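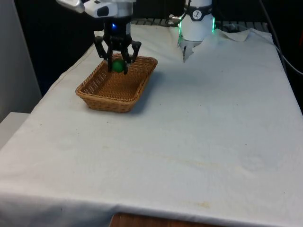
リュビツァ・ラドニッチ
@ljubica_radonjic ・ 2026年10月

かごを買いました。3595円。編んだだけのものにこの値段を払える大人になったことを、まず祝ってほしい。

Tremanoで買った。あの店は入口に一番安いものを置いて、奥に一番ほしくなるものを置く。奥まで行った私が悪い。

白い布の上に出すと、かごというのは急に立派に見える。店の棚では隣のかごに埋もれていたくせに、布を一枚敷いてもらった途端に主役の顔をしている。布代はかごに請求したい。

色は薄い茶色。編み目は斜めで、かなり詰まっている。縁がぐるっと太く巻いてあって、ここが気に入って買った。縁の細いかごは家に来て2か月で髪の毛みたいなものが一本飛び出し、そこに毎朝セーターの袖が引っかかる。前のかごがそうだった。

前のかごの話をすると長いんですが、します。

前のかごは丸かった。丸いかごは見た目がいい。そして四角い棚に入れると四隅が全部あまる。あまった四隅に物が落ちる。落ちた物を拾うためにかごを出す。出したかごを床に置く。床に置いたかごに犬が顔を入れる。うちに犬はいないので、これは実家の話です。

今回は長方形。学習したので。

底も長方形に平らなのがいい。側面がちょっと斜めに開いているから、奥に転がったものも上からちゃんと見える。緑の球がひとつあるでしょう、奥の壁ぎわに。ああいうことです。

あの球について何人かに聞かれたので先に書いておくと、用途はわかりません。ピンポン球くらいの大きさで、つやつやの、遠慮のない緑色。引き出しの一番下から出てきた。

引き出しの片づけをしたことがある人ならわかると思うけど、一番下からは必ず丸いものが出てくる。上の段は紙と電池。真ん中は、どの機械のものか家族の誰も言えないねじ。一番下が、丸いもの。

球って本当に片づけにくい。立てられない、重ならない、ラベルも貼れない。棚に置けば転がり、皿に置けば食べ物に見える。あの緑だと、特に。

友人のダミルに写真を送ったら、返事が「ライム？」だった。ライムをなぜ私がわざわざ撮って送ると思うのか。

もう一度「ライムじゃない」と送ったら、「じゃあ捨てれば」と来た。ダミルの家はとてもきれいです。そして輪ゴムが一本もない。この前、袋の口をとめるものがなくて、二人で靴ひもを使った。

話を戻します。かごの使い道。

Trikanceという片づけの講座に春ごろ通っていて（オンライン、途中でやめた）、そこでは「入れ物を先に買うな」と最初の回に言われる。中身を決めて、寸法を測って、それから入れ物。まったく正しい。私はメモまで取った。

そのメモがどこにあるかというと、たぶん引き出しの真ん中の段です。

で、入れ物を先に買った。寸法は測っていない。棚の幅は目で覚えているつもりだった。

棚に入りませんでした。

正確に言うと、入るけど、入れたら出せない。縁の太さの分だけきつい。あんなに褒めた縁です。さっきの投稿を消そうかと思ったけど、もう何人か見ているのでそのままにします。

というわけで、かごはテーブルの上に住むことになった。斜めに置いてあるのはセンスだと思ってください。まっすぐ置くと、置き場が決まらなくてそこにある物に見える。斜めに置くと、そこに置きたくて置いた物に見える。私はこの方法で郵便物も斜めに置いています。

布のことも書いておきたい。白い布。

テーブルに白い布を敷く人間のことを、私は長いあいだ信用していなかった。しょうゆのない国の人か、しょうゆをこぼしたことがない人か、どちらかだろうと。

敷いてみると、まあ、いい。物がよく見える。薄茶のかごの影がやわらかい灰色で落ちて、ちょっと静物画みたいになる。緑の球もやたらに立派。引き出しの底にいた物とは思えない。

ただし角。右の奥の角を見てほしい。布がくしゃっと立ち上がっている。

あの角だけは何をしてもだめです。アイロンをかけてもだめ、引っぱってもだめ。引っぱると反対側が浮く。反対側を直すと、また右の奥がもち上がる。布のほうに意見があるらしい。

布の角をとめる小さなおもりというものが世の中にはあって、Kollidikの店で見た。果物の形をしていた。ぶどうを四隅にぶら下げて暮らす自分を想像して、棚に戻した。

洗濯ばさみも試した。とまった。とまったけれど、テーブルが物干しに見える。

結局、あの角には何もしないことにした。人が来たらそっち側に座ってもらって、ひじで押さえてもらう。

ドラギツァ（ニコライディスのほう。ディミトリウのほうではない）に聞いたら、布は一度水に通してから敷くものだと言われた。買ってすぐ敷いたでしょう、と。なぜわかる。

ディミトリウのほうのドラギツァにも聞いた。「うちはテーブルに布なんか敷かない」で終わった。同じ名前でこうも違う。

かごの手入れについて質問が来ています。ありがとうございます、3日前に買った人間に聞くことではないと思います。

それでも前の丸いかごで覚えたことを書くと、

編み目のほこりは乾いた刷毛で取る。掃除機はやめたほうがいい。私は前のかごで吸って、飛び出していた一本がさらに伸びた。

ぬれた布で拭いたら、風の通るところに逆さまに置く。底が乾くのが一番遅い。早く戻すと棚ににおいが移ります。棚のにおいは抜けるのに1月までかかった。去年の話です。

重いものを入れて縁を片手で持たない。缶詰でやった。縁ではなく私の足の指のほうに被害が出た。

以上。今回のかごで同じことをするかどうかは、しばらく待ってください。

それで、中に何を入れるか。候補を募集したところ5件来ました。

パン。鍵。毛糸。リモコン。「猫」。

パンは、編み目にくずが入る。あの詰まった斜めの編み目に一度入ったパンくずは、家を出るまで出てこない気がする。敷き布を敷けばいいと言われたけど、布はもう一枚で手いっぱいです。角がもう四つ増えるんですよ。

鍵は小さすぎる。長方形の底に鍵がひとつあると、落とし物の届け先みたいになる。

毛糸は悪くない。編めないことを除けば。

リモコンは家族会議で否決。リモコンに決まった場所があると、「なくした」と言えなくなる人が一名いるため。名前は伏せます。父です。

猫は、いません。犬のときと同じ答えです。

そうこうしているうちは、緑の球がかごの持ち主ということになっている。かごの家賃も払わずに、奥の壁ぎわのいい場所にいる。

Medeirosのカタログだと、こういうかごには畳んだリネンか、つやのいい洋梨が入っている。洋梨は考えた。色も近い。でも洋梨は三日で「今日食べないと」という顔をし始めるし、私はその圧に弱い。球は何日たっても急かさない。

さっき母から電話があって、写真を見たという。かごいいわね、と言ったあとに「その緑の、うちのじゃない？」と。

何に使っていたのかと聞いたら、「さあ」だそうです。返してほしいかと聞いたら、いらない、と即答だった。それならなぜ確認したのか。

ファトスさんから返信で「棚のほうを削れば入るのでは」とのこと。縁の分だけ棚板を削る。3595円のかごのために。

いま定規を探しています。引き出しの真ん中の段にはなかった。

追記。かごの置き場、まだテーブルです。夕食のたびに持ち上げて椅子に移し、食べ終わるとまたテーブルに戻す。そのたびに球が中で転がる。ころ、という軽い音がする。

追記その2。定規は見つかりました。丸いかごの中に。

丸いかごは捨てていなかったらしい。次に聞かれる前に言っておくと、どこに置いてあったかは書きません。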